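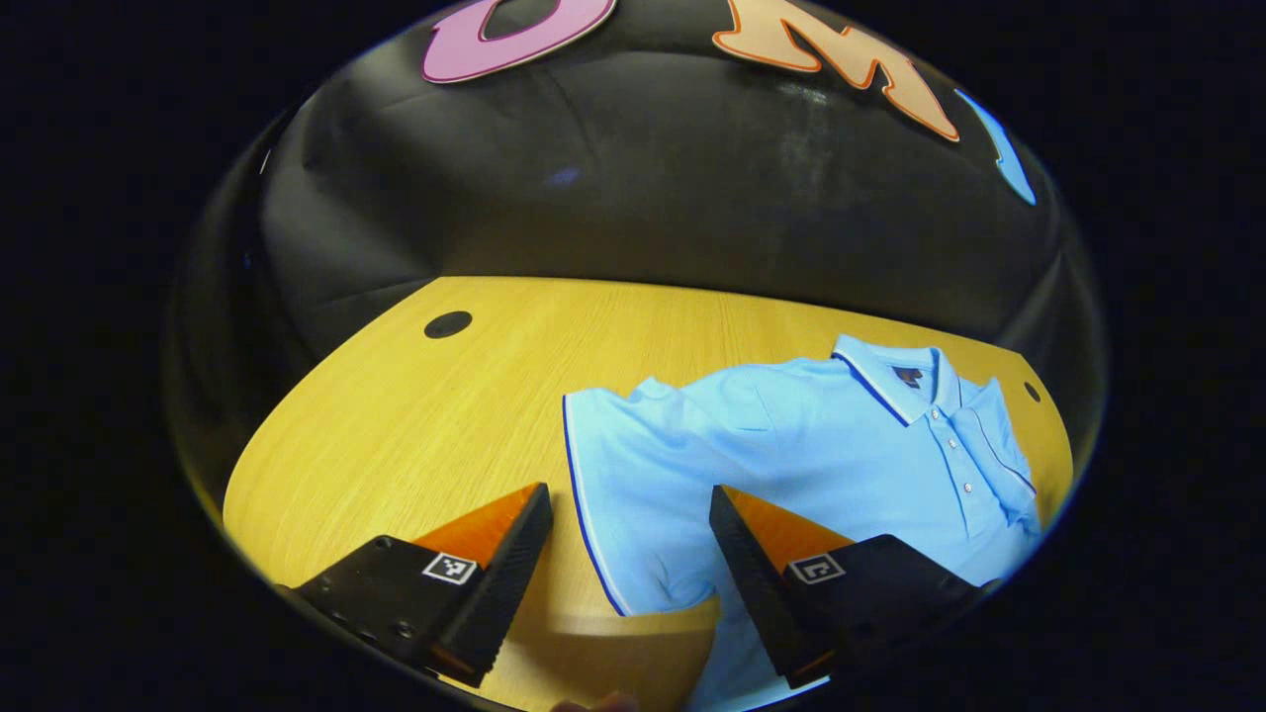 Polo on table, start of demo, wrist cam view. Attached by L. Dobos

Ticket 2551 - Shirt fold demos rejected at import, "tracking lost"
Opened by: Lilla Dobos
Assigned: Judit Vida
Component: hand-held gripper / Codulus importer
Priority: high
Status: open, waiting on retest

Lilla Dobos, 26 May 2026, 09:14
Polo shirt folding set, hand-held gripper. Recorded 157 demos yesterday, importer threw out 28. All with the same line in the log:

tracking lost, segment > 700 ms, demo dropped

T-shirt set from January went through fine on the same Codulus build. Same table, same black backdrop. Attached one view from a rejected demo. Both finger markers look ok to me there?

Judit Vida, 09:31
Finger markers only give you opening width. The dropped line is about camera pose, different thing. Which firmware on the gripper? And did you redo the mapping pass after the table was moved.

Lilla Dobos, 09:40
Firmware is whatever Olum shipped, havent touched it. Mapping pass yes, first thing in the morning. One pass for the whole day.

Judit Vida, 10:22
Looked at your view. Top half is nearly all black cloth. Bit of wrinkle, bit of sheen, a few letters up at the top and thats it. Bottom half is pale wood with fine grain and a light blue shirt with thin navy trim. Not a lot for the tracker to grab. When you go in low for the hem it probably gets even less.

Try:
- pull the cloth down or to one side so the room shows
- if cloth has to stay, stick printed patterns on it, different sizes, not in a regular grid
- slower on the approach
- new mapping pass after ANY of the above

Lilla Dobos, 10:35
Cloth has to stay for now, Katona wants matching backgrounds across the garment sets. Will do patterns.

Lilla Dobos, 11:50
Patterns up, new mapping pass done. Short batch of polos, sleeve fold first then hem to collar. No drops on the sleeve part. One drop on hem to collar, right where I turn the wrist over.

Judit Vida, 12:04
Better. The turn is quick motion, check the exposure setting too. If its on auto, lock it shorter and add light. Send me the raw recording for the one that dropped, not the importer output.

Lilla Dobos, 12:10
Was on auto. Locked now. Raw file is in the Cemley share under polo_retest.

Judit Vida, 13:27
Got it. Blur all through the turn, tracker gives up and comes back late. Don't raise the 700 limit to get these through pls, we did that once on the towel set and the robot replayed the jump in the middle of the fold.

The 28 old ones: leave them out of training. Don't delete, I want to try them offline with the new map settings.

Lilla Dobos, 13:33
ok. Rerecording after lunch with locked exposure and the extra lamp. Will post the importer log here when the batch is thru.

Status changed: open -> waiting on retest (J. Vida)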